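Home » Kitchen How-Tos » Sunance Yogurt Maker: My Set-Up Guide » Part 3: Your First Batch

Posted 13 Dec 2018

If you've made it through Part 1 (unboxing) and Part 2 (the water test), your Sunance is clean, it heats, and it's sitting somewhere it can stay put for a while. Now we get to make yogurt! I've been on my second Sunance since April, when I wore out the lid on the first one, and I wrote this section because the leaflet in the box gives you one paragraph and a drawing of a cow.

I'm going to walk you through plain whole milk yogurt first. Please make it plain the first time, even if you're dying to put vanilla in it. Flavors come in Part 4.

What you need

The Sunance base and its inner pot, with the lid
8 cups of whole milk
3 tablespoons of plain yogurt with live cultures
A big heavy saucepan
A thermometer you trust
A whisk and a small bowl
A clean dish towel

A word on the starter yogurt. Read the label and look for "live and active cultures." I use Jandon plain because my store always has it, and I've had good luck with Yammine too, which comes out a little more sour. Don't use anything with gelatin or fruit in it. I tried a peach one once and I would rather not discuss it.

Before you start

Take your starter out of the fridge so it can lose its chill while you deal with the milk. Wash the inner pot, the lid and the whisk in hot soapy water and rinse them really well. My friend Žofie Doležal pours boiling water over everything as well, and her yogurt is better than mine, so make of that what you will.

Caution: The inner pot can go in the dishwasher. The base can't. Wipe the base with a damp cloth, unplugged, and keep water away from the socket on the back.

Heating the milk

1. Pour the milk into the saucepan and set it over medium heat. Don't heat it in the inner pot! The Sunance only keeps things warm, it doesn't cook.

2. Stir every couple of minutes, scraping the bottom. Milk sticks and scorches while you're looking at your phone, and you will taste it in every spoonful.

3. Bring it up to 180°F. You'll see steam and little bubbles at the edge, but go by the thermometer.

4. Hold it there for a few minutes if you like thick yogurt, then take the pan off the heat.

Caution: Hot milk climbs the sides of the pan very fast once it decides to boil. Use a bigger pan than you think you need, and keep small kids and the cat out of the way.

Cooling it down

5. Let the milk cool to 110°F. On my counter this can take the better part of an hour. If you're impatient (hi, me too) set the pan in a sink with a few inches of cold water and stir. It goes quickly that way, so keep checking.

6. Skim off the skin if one has formed. Or eat it, my grandmother did.

Note: If you overshoot and the milk drops below 100°F, just warm it again gently. There's no need to throw it out and start over. I got an email from Oľga Halás, who reads this site, saying she'd poured two whole pans down the drain before she asked. Oľga, I felt that one.
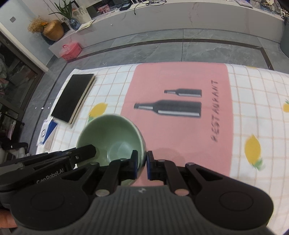 Adding the starter

7. Spoon your starter into the small bowl and whisk in a ladle of the warm milk until there are no lumps. It should look like thin cream.

8. Pour that back into the rest of the milk and stir slowly, side to side and up from the bottom. You want it evenly mixed without a lot of froth.

9. Pour the milk into the inner pot, stopping at the fill line. If you have a little left over, put it in a jar and tuck it somewhere warm, or drink it.

Note: More starter doesn't make thicker yogurt. I used to put in half a carton, thinking I was helping, and it came out grainy and sharp. Three tablespoons is plenty for this amount.

Setting the machine

10. Dry the outside of the inner pot and lower it into the base. It should sit flat. If it rocks, lift it out and turn it until the two tabs drop into their slots.

11. Put on the inner lid, then the clear outer lid.

12. Plug in the base and press MODE until the yogurt light comes on. There are two other lights, one for cheese and one for rice wine, and they look almost the same, so do check.

13. Press the plus button until the display says 8. That's hours. Eight gives you a mild, spoonable yogurt. Go up to ten or so if you like it tart.

14. Press START and wait for the beep. If you don't hear one, it hasn't started! I have come down in the morning to a pot of room temperature milk, all because I walked off before the beep.

15. Lay the dish towel over the top if your kitchen is chilly, leaving the vents at the back open.

Caution: Don't move, tilt or stir the pot while it's running. I know you want to peek. Look through the clear lid and leave it alone.

Chilling

16. When the machine beeps, switch it off, unplug it and lift out the inner pot. Give it a gentle nudge. It should move away from the side in one piece, like a soft custard. If it's still runny, put it back for another hour.

17. Cover it and put it straight into the fridge for at least four hours. Overnight is even better. Warm yogurt always seems too thin, so hold off judging it until it's cold.

18. Save three tablespoons in a clean little jar for your next batch, and use it within the week.

The watery stuff on top is whey. Stir it in or pour it off, whichever you like. I put it in pancake batter.

If it didn't set

Check your starter date first. Then check your thermometer by holding it in boiling water, where it ought to read 212°F if you live near sea level. Mine was way off for months. Ultra-pasteurized milk can also set softer than the regular kind, so try a different carton before you blame the machine.

For Greek style you'll want a strainer and some cheesecloth. I use the Melletti strainer and go through the whole thing in Part 5, along with labneh.

Next: Part 4, Vanilla, Maple and Fruit on the Bottom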